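Cleaning and re-aligning the finger jaws on the Condano hand grippers

This page is for everybody who uses the hand-held pair at the folding table. Please read it to the end before you take a screwdriver. The work needs one hour for both grippers if you did it before, and a whole morning if you did not.

When to do it

We service the jaws every 600 folds. The counter in Zitine shows the number on the start page, next to the name of the gripper. The left one stood at 3,409 when I wrote this, and it should have been serviced at 3,000, so please look at the counter more often than I did. Do it earlier if the jaws close with a step, or if a cloth slips out at the same corner again and again.

What you need

A 2 mm hex key, a soft brush, tweezers, lint-free wipes, isopropyl alcohol, a strip of thin paper and the small tray from the Granström drawer. Do not use the compressed air. It pushes the lint deeper into the linkage.

Part one: cleaning

Stop the session in Zitine and wait until the status field is gray. Then unplug the gripper cable at the computer side, not at the gripper side. The small connector is weak and we have already changed it on two units.

Open the jaws fully by hand. Go along the inner faces with the tweezers first and pull out the long threads, always in the direction of the tips. After this use the brush, and only at the end a wipe with a little alcohol. Let it dry with the jaws open.
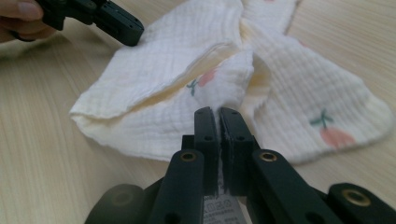
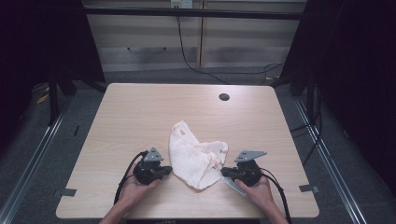 Gauze is the worst material for the jaws, much worse than the terry towels. The threads are so thin that they go between the two faces and stay there when you open. With the muslin that has the peaches on it, you can find a white fuzzy line down the gap between the fingers, and this line is what you have to remove. A few fibers look harmless, but they collect more fibers, and then the jaws hold the cloth on one side only. If you see such a line during a session, finish the fold, stop, and clean before you begin the next one.

Part two: alignment

1. Put the gripper on its side on a wipe, with the jaws toward you.

2. Loosen the 4 screws of the finger mounts by half a turn. Do not take them out. They are short and they like to roll under the table.

3. Close the jaws slowly on the paper strip. Both tips should touch the paper at the same time. If one comes first, push the other finger forward with your thumb until they meet.

4. Hold this position and tighten the screws crosswise — first only lightly, then firm. Firm means two fingers on the short end of the hex key. The inserts sit in plastic and they turn if you use force.

5. Pull the paper. It should resist over the whole width. If it swings out to one side, go back to step 2.

Part three: check

Plug in the cable, start Zitine and choose "jaw zero". Close the gripper completely, press the button, open it completely, press again. The two values must be stable for a few seconds before you save. Repeat the same for the second gripper, also when you did not touch its screws.

Now make some test folds with a gauze cloth, both hands, from a crumpled start. Pick up a single hem, because a thick fold hides a bad alignment. When the hem stays in the jaws up to the end of the movement, reset the counter and write the date in the Fleltby sheet.

If the values jump after the zero, it is mostly the cable. Move it gently near the connector and look at the number on the screen. Write it in the sheet too, and take the spare cable from the drawer.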